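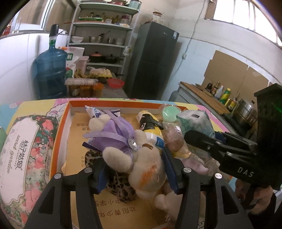
Reading time: 2 minutes

Section 7: Sorting mixed soft goods with the hand-held grippers

This section is for staff moving from hand sorting to the Onero work program at Gillmont. From September, the grippers record each pick so the automated line can learn it. Your job title and hours stay the same. Your pick rate is no longer tracked.

Before you start

1. Sign on at the Nillar terminal and choose "Mixed soft goods".
2. Set the container on a stable surface within easy reach.
3. Hold one gripper in each hand. Open and close both sets of jaws fully.

Picking

4. Bring the open jaws down on either side of one item. Plush toys and cloth can be taken off-centre.
5. Close until the pads meet resistance, then lift straight up.

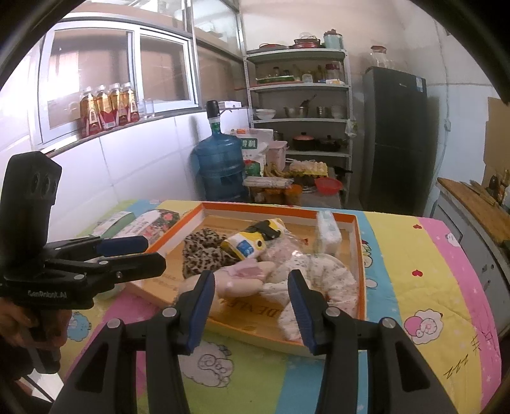 6. If two items come up together, lower both and start again. Do not shake them apart.
7. Use the second gripper to hold back the pile when an item is partly buried.
8. After 24 picks, put both grippers down and rest your hands.

Note: A full session is 400 picks. You may split it over two shifts – tell Nermina Trajkovski before you leave so the count carries over.

Caution: Keep fingers clear of the jaw pivots. Stop work if you feel soreness in the wrist or thumb, and report it to Yến Quan the same day.

Packets and boxes are covered in Section 8.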